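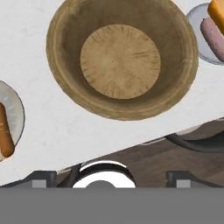 1/4/24, trip planning notebook, Irnside shed

Imad and I finally sat down with the maps and sorted out the October run. Plan is still Risano first, then over the range to Lahtinen, with six nights out all up. I'd pencilled in the coast road, but he drove it last spring and reckons the gravel past the second ford is shocking, so inland we go (longer, but there's a bakery!).

Distances off the paper map: 149 km from Risano to the Lahtinen turnoff, then 64 km of dirt to the campground. I had 46 for the dirt leg in my earlier notes, which is me swapping digits again. Have fixed it on the whiteboard as well, Wiremu, so please stop using your photo of the old one.

Lookout walk: the sign gives the summit as 1444 m and my map gives something lower. Going with the sign until someone carries an altimeter up there. Imad wants to do it at sunrise, I want to do it after breakfast, and we've left it at that.

Bookings: campground done, deposit paid. Zoltton hire haven't rung back about the roof rack and I'm getting a bit cranky with them. Will try again after lunch.

Still to chase:
park pass, and whether it covers the trailer
spare jerry can, Wiremu has the good one
ask at the Risano visitor centre about the gorge track, it was shut after the rain last year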